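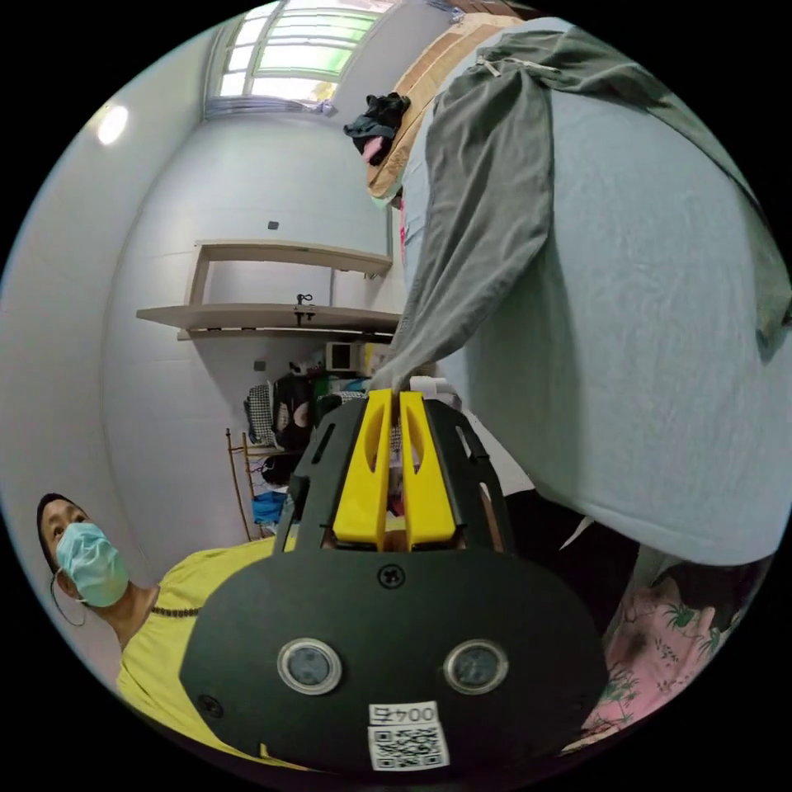 tessellate_on: I'm stuck on re-localisation after a near-field blockage and would like a second opinion before I rewrite the tracker. We run visual-inertial odometry on the Gristeck grippers, two units per session, everything recorded on the unit and solved afterwards. It holds up well on beds and shelves. It goes wrong when somebody leans in close, as with the grey sleeve and the long light blue garment here, and the wall features drop below the threshold of 50. The filter then coasts on the inertial data and comes back with a jump. Out of 904 clips, 154 have a jump big enough to spoil the gripper path.

kelvinbridge: Are you masking the gripper body? It never moves in the view, so anything matched on it tells the filter you're standing still.

tessellate_on: Body and fingers are masked. The mask doesn't cover the second gripper.

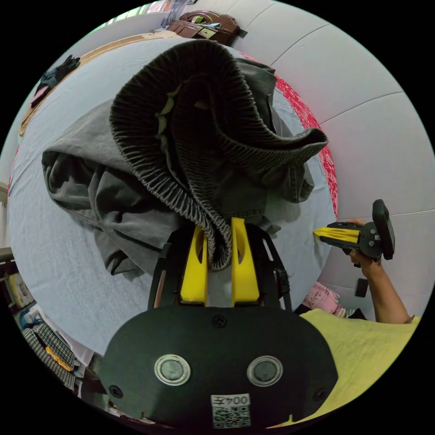 Trousers clip, waistband between the fingers, second unit on the right.

kelvinbridge: Then that's your first fault. The other gripper moves on its own and it has sharp edges, so the detector will love it. Same for the cloth. I'd mask both.

pdl_mossy: Disagree on the cloth. If you mask everything that might move on a bed you're left with a bit of wall. Let the outlier rejection deal with it. Things I'd try, in this order:

1. Raise the threshold so the tracker gives up sooner and marks the gap, then match against saved keyframes. Coasting is what hurts you.

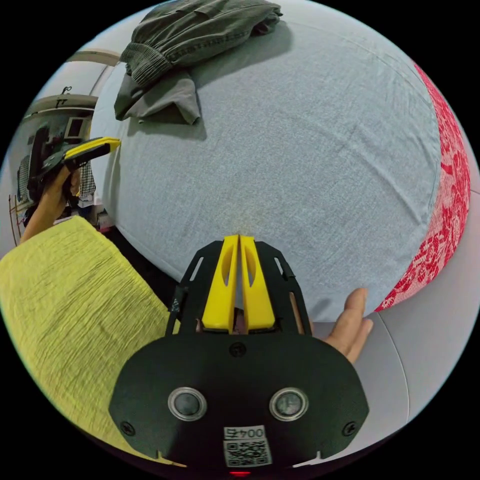 2. Weight features by distance. A plain sheet gives you next to nothing, but the shelf and the wall behind are fixed.

3. Solve both units together. Each one often sees the other, so use it as a constraint.

kelvinbridge: Number 3 is a month of work and needs the clocks in step. Not for a jump problem.

tessellate_on: The clocks are in step. I'd still leave 3 until last. The keyframe matcher in Purnero is what I have to hand. Does it cope with this much fisheye?

pdl_mossy: Yes, if you give it the real lens model. There's a write-up in the Pramville newsletter with a view much like yours, window and dresser at the far side of the bed. 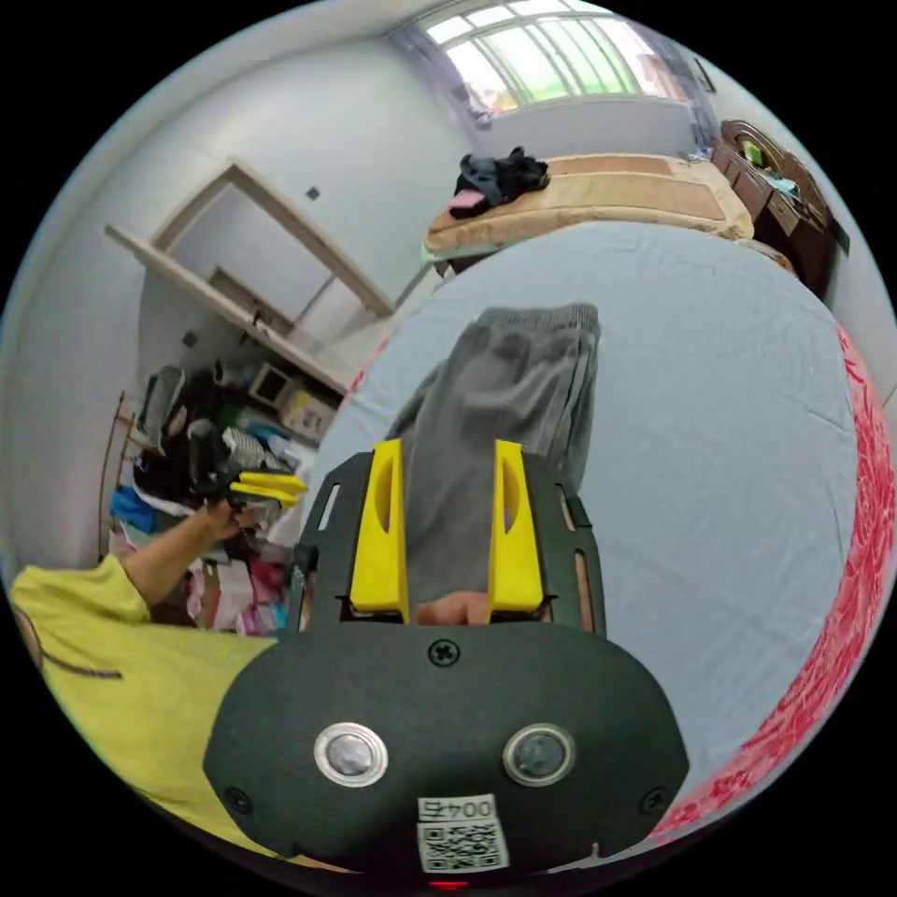
Issue 201

It keeps the keyframes with the most far features and throws out the rest. Read the part on settings, the defaults are for a pinhole camera.

tessellate_on: Thanks. I'll mask the second unit, raise the threshold and rerun the bad clips on Monday.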